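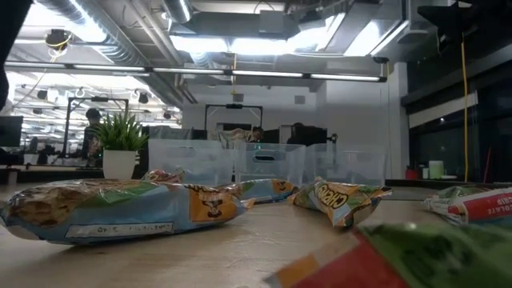

Zuletzt geändert: 10. April 2019

Fragen und Antworten zur Snack-Ecke bei Feltasura

Wie schön, dass so viele mitmachen! Unsere durchsichtigen Boxen sind ein echter Glücksgriff, weil man gleich sieht, was noch da ist.

Was gehört in die Boxen?
Riegel und kleine Päckchen. Die großen Chipstüten dürfen gern daneben auf dem Holztisch liegen, sie werden sonst nur zerdrückt (und wer mag schon Krümel?). 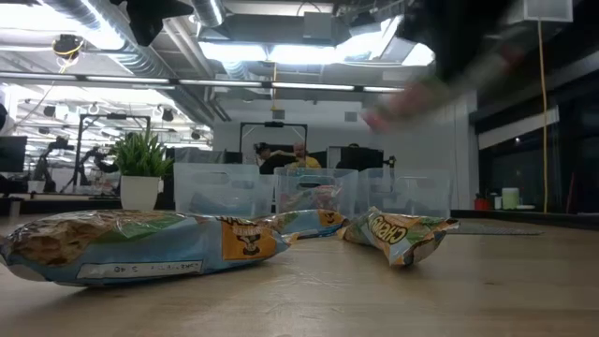

EINRÄUMEN UND SORTIEREN

Muss ich nach Sorten trennen?
Nein, bunt gemischt ist wunderbar! Nur Nüsse bitte immer in eine eigene Box, wegen der Allergien im Team.

Wie finde ich heraus, was fehlt?
Auf Listley gibt es die Liste »Endik«, dort trägt jeder seine Wünsche ein. Bestellt wird ab 30 Euro.
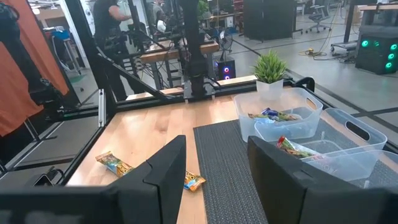

Wie reinige ich die Boxen?
Mit lauwarmem Wasser und einem Tropfen Spülmittel, danach gut trocknen lassen. Scheuerschwämme machen den Kunststoff matt.

Kann man die Boxen nachkaufen?
Klar, unsere kamen von Yazdani. Ich nehme inzwischen am liebsten die mit Unterteilung: kleine Päckchen in das eine Fach, alles Übrige in das andere.
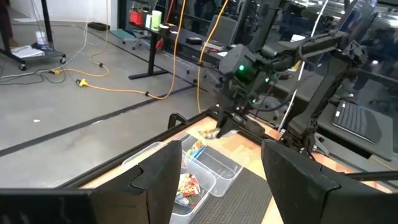

Das Einräumen geht damit so flott, dass ich es richtig gern mache! Angebrochenes kommt übrigens mit einem Clip verschlossen in den Schrank, und die nächste große Sortierrunde ist im August.

Kontakt: Feltasura, Durchwahl 462 | © 2019 Feltasura | Nach oben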